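The Second Shift

The kitchen of the Kundimness Company fed 3819 workers before the autumn, and after the autumn it fed 3000. The number was written on the board beside the door, and each morning the cook read it before she washed her hands. She had worked in this kitchen since she was a young woman, and she had steamed buns for people who were now grandfathers.

In March the manager called her to his office. He was polite and he poured her tea. He said that the company had bought two machines from Drekum, that they had arms and could be taught, and that somebody must teach them.

"Who will teach them?" she asked.

"You," he said. "You have the hands."

She looked at her hands. They had small white scars from the steam, and the left thumb did not bend well in winter. She thought it was a strange compliment.

The teaching took place in a small room behind the storage, where there was a table and a good light. An engineer came from the town of Kwan every morning on the early bus. He was young and he ate quickly, without looking at the food, and for this she did not like him during the first week. He gave her two handles to hold. When she moved the handles, the arms moved also, a little later than she did, like a child who repeats a prayer after the mother.

In the beginning they spoiled many buns. The arms pressed too strongly, and the tops opened, and the filling came out. "Softer," said the engineer. She was offended. All her life she had told the girls in the kitchen the same word, and now it was told to her.

Then she closed her eyes for a moment and remembered how it feels when the dough is ready, how it pushes back against the finger only a little. The handles could not give her this feeling. She had to imagine it. She lifted one bun, carried it over the table and put it down on the plate, and it stayed whole. The engineer stopped eating.

After 2073 repetitions he said that she could let the handles go. She did not want to. She put them on the chair carefully and stood near the wall with her arms crossed, and he pressed a key. The machine began alone.

It went for the bun slowly. It made the same small wait above the plate that she always made, a habit from her first year, when the plates were thin and the old head cook shouted if he heard them knock. She had never told the engineer of this habit. She had not known that she still had it.
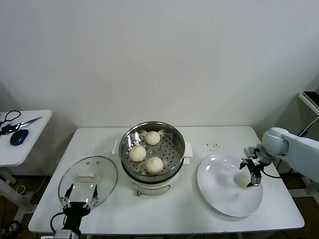 What the Girls Said

There were seven girls in the kitchen, although the oldest of them was past fifty. They wanted to know everything. Was it fast? Did it smell of oil? Would it take the morning work or the evening work?

"It is slow," she told them. "It is slower than all of you."

"For now," said the oldest one, and the others became quiet.

The machines started in the evening shift. Two of the girls were moved to the packing hall at Plurninside, where the pay was better and the bus was longer. One of them wrote that her back did not hurt anymore, and that she missed the talking. The others stayed, and they learned to fill the trays for the arms and to wipe the grippers with a cloth.

The cook received a new title and a key to the small room. On her last evening before the holiday she stayed late to watch the shift. A bun went up, was carried and waited a little above the plate.

"Put it down," she said to the machine. "Nobody is shouting."

It put the bun down - softly, as she had taught it - and went back for the next one. She took her coat and turned off the light over the sink, then remembered that the girls would need it in the morning to find the switch by the stove, and turned it on again.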